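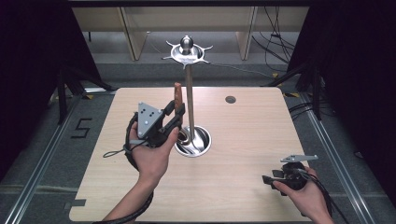
3rd November

Back from the open day at Tonent, typing this up before I lose it. Gus Gallagher drove, I took notes, and half of them are about parking so I'm leaving those out.

Quick version for anybody who only reads the top: go if they run it again, wear comfortable shoes, and skip the welcome talk. The demo floor is where you want to be.

They've split the hall into numbered bays with black curtains between them, and each bay is one household chore. We spent most of our time at bay 5, the knife stand. I know, it doesn't sound like much! You've got a tall steel stand with a holder on top that has curved prongs sticking out, and knives with brown wooden handles, and you do the whole thing with a gripper in each hand. Little black two-finger jaws with a cable coming off. The cable matters more than you'd guess. It runs down past your wrist, and if you turn your hand the wrong way you're fighting it the whole time. Gus got himself properly tangled on his first go and had to be unwound by one of the hosts (very patient woman, did not catch her name, I'm annoyed about that).

Things I wrote down while waiting for my turn:

The handle is the easy part. Wood, decent thickness, the jaws bite on it fine. What gets you is rotation. Grab it a little off center and the knife wants to swing, and then you have to put it down and start again. The regulars all pinch near the balance point and bring the thing up to vertical before they go anywhere near the stand. I did not do that. I went straight in and clanged the pole.

The stand is shiny. Really shiny, the base is a sort of bowl and it throws reflections everywhere. I asked if that was deliberate and got a long answer, most of which was yes. They want awkward surfaces in the set. We have been doing the opposite, matte gray everything, and I'd like to talk about that at our next catch-up.

Second hand. Everyone new forgets they have one. You park the right gripper on the table and do all the work with the left, then wonder why the stand moves on you. Our host said their people use the spare hand to steady the base on roughly every attempt for the first week and then stop needing to. I'd want to see that for myself.

My scores, for the record, because Gus will tell you his: 30 attempts between us in our slot, and he got more of the good ones. He says it's from tying fishing flies. The host said their best operator did 145 clean ones in a shift, and I thought about my wrists and had to sit down.

The tag plates. Each gripper has an angled metal plate on it, and the one I used on the left had a little cluster of black dots. Same general idea as our markers but ours are flat stickers, and ours peel. Theirs is a proper piece of metal. I'm jealous. Gus took down the dimensions on the back of his visitor badge and then handed the badge in at the front desk on the way out, so if somebody from Tonent could mail us that badge, thanks.

Floor layout was nicely done. Aluminum rails on the gray carpet, bits of yellow tape, and the bay number stuck down in black tape. Cheap and you can read it from across the room. We keep arguing about where our table goes after somebody bumps it - tape on the floor, people. I'm doing ours tomorrow.

After lunch there was a talk on Vurnix, which is their scheduling tool. It hands out tasks to the bays and tracks who's done what. Looked good on the projector, though when I asked what happens if a bay drops offline halfway through a session I was told it was on the roadmap. 40 minutes, should have been 20. The sandwiches were from the same place we use and no better over there.

Then Schumacher had a stand in the corridor showing the new jaw pads. Softer, grippier, and the guy let me squeeze one for far too long. I've got 30 sample pads in a bag on my desk. Please take a couple and try them on the glassware task, that's where ours slip. Write down which color you took, they're different hardnesses and the bag isn't labeled.

Wulleo were supposed to show their cable routing kit and had it in a closed case because the demo unit got damaged in shipping. Shame, that was the one I'd gone for. They've promised to bring it by here later in November. Gus has the contact.

To do, mostly me:
tape the floor
ask the shop about metal plates for the markers, two to start
find one reflective prop for our set, a mixing bowl would do
reroute the left cable so it comes off behind the wrist
Gus: chase Wulleo, also write down those plate dimensions from memory if you can

One open question I keep coming back to. They reset each bay by hand between attempts, with the operator doing it, and ours is done by whoever's standing nearby. Theirs is slower but the starting positions looked more varied to me. Could be I was seeing what I wanted to see. Would like to try it their way for one afternoon and compare the logs.

Receipts for gas and the toll are in the tray.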